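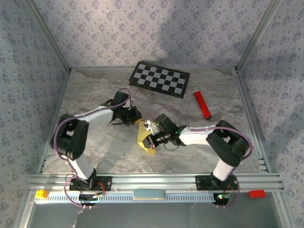 > Kekelの豆、前回の分は浅煎りすぎて、うちの小さいミルだと歯が立ちませんでした。
> 冷凍してから挽くといいと前に誰か書いてましたが、あれは袋ごとですか?
> 小分けですか? あと564gの袋、一人だと飲みきる前に香りが抜けます。

小分けです、小分け! 袋ごと凍らせて毎朝開け閉めしていたら、三週目あたりから妙に気の抜けた味になってしまって、以来うちでは一回分ずつ小瓶に入れてます(ジャムの空き瓶、洗っても苺のにおいが残るやつは避けてください…)。凍ったまま挽いて大丈夫ですよ。うちの手挽きはOberholzerの古いほうで、ハンドルがちょっとガタつくんですが、凍った豆のほうがむしろ軽く回る気がします。気のせいかもしれませんけど。

浅煎りが硬いのはもうしょうがないので、挽き目を二つくらい粗くして、お湯を熱めにしてみてください。わたしは沸騰してすぐ注いじゃいます。前は温度計とにらめっこしてたのに、面倒になってやめました。味、そんなに変わらなかったです。

袋の大きさの件、117gの小袋が4月から出るみたいですよ。1,271円だそうで、うーん、割高ですよねえ。飲み比べにはいいけど、毎日それだと財布がつらい。大袋を二人で分けるのが一番かなと思ってるので、もし近くの方がいたら声かけてください。

それと全然別の話ですが、Tustusixのペーパー、最近ちょっと薄くなってませんか? 蒸らしのあとの落ちるのがやけに早くて、同じ挽き目なのに薄いんです。箱を替えたとたんにそうなったので、たぶん紙だと思うんですけど。Lastusexのに乗り換えた方がいたら、円すいのドリッパーに合うかどうか教えてください。今の箱を使いきったら試すつもりです。

ではでは、お湯が沸いたので。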